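Papers > Consumer Studies > Mobile Retail > Section 4

4.2 Cashback claims after the sale

Buyers in the Kotutton sample were asked whether they had claimed the cashback promised with their handset. Of the 164 who replied, most had paid through the Seo wallet, where the refund is credited without a form. Card buyers had to upload the invoice within 30 days, and many had left it too late. Toivonen reports the same pattern for the Cillivcombe shops, although his buyers were older and the Aro voucher was worth less.

We did not find that a larger refund led to more claims. The number of steps mattered more. Where the terms were split over two pages, several buyers took the cashback for a price cut and never looked for it again. Refunds took up to six weeks to arrive, and some buyers had by then changed their number. The interview notes were coded by Yoon-hee Seol and checked by the first author.
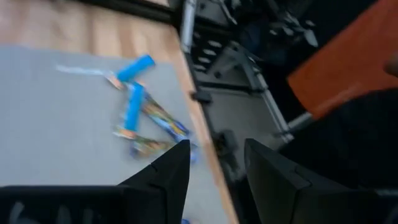

6 min read

Figure 2. Two blue cylindrical pieces on a pale grey mat, wooden tabletop.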